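Minutes, Sinenville Makers Circle, regular meeting
October 31, 2019, back room at the library

I'm doing the minutes again, so you get them my way. We started late on account of the costumes (two of us couldn't sit down properly) and the April minutes were approved with one spelling fixed.

1. Money
We have $376 in the account after paying for the room. The bill for the new extension cords hasn't come in yet. We voted to keep dues where they are until spring.

2. Report on the Poltell open day
This took up most of the evening, and I'm fine with that, I had a great time! Eight of us drove out to Poltell in two cars. They had put out 400 chairs in the main hall and it still felt full by lunch. The talk from the Vass people ran long and the microphone kept dropping out, but the questions afterward were good, especially the one about what happens when a robot grabs something it shouldn't.

The part we all wanted to talk about was the Odovine demonstration. Odovine is their practice program, where you drive a gripper around in a simulated room before anyone lets you near a real arm. You sit at a desk with a hand controller and the big screen shows you the view from just behind the fingers. I signed up for a turn right away and waited 28 minutes for it (worth it). My task was to work close to an open laptop without bumping it, and I was sweating like it was my own laptop. The fingers are two upright plates, and from behind them it is really hard to judge how far off anything is.

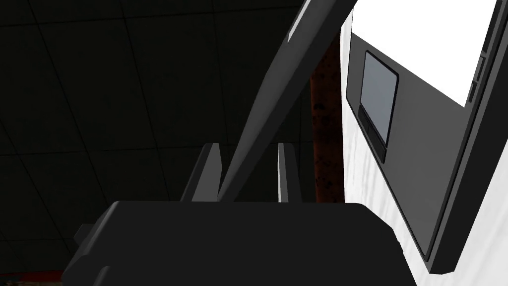
I went too fast on my first try and got told, very kindly, to let go of the controller and breathe. Second try was better. Two of our members did it cleanly the first time and have been unbearable about it ever since. There was some grumbling in the meeting that the room is too dark to practice in, and somebody else said real workshops are dark too, so we left it there.

We agreed to ask Poltell if they would bring Odovine here for a Saturday. Their standard visit costs $600, so we would have to charge at the door or share it with the school. I'll write to them this week and ask about a lower rate for clubs.

3. Room and tools
The soldering station is back from repair. Please wipe down the benches before you leave, the library mentioned it again.

4. Other business
Somebody left a green thermos in my car after Poltell. It's on the shelf by the sink.

We wrapped up at nine and finished the candy.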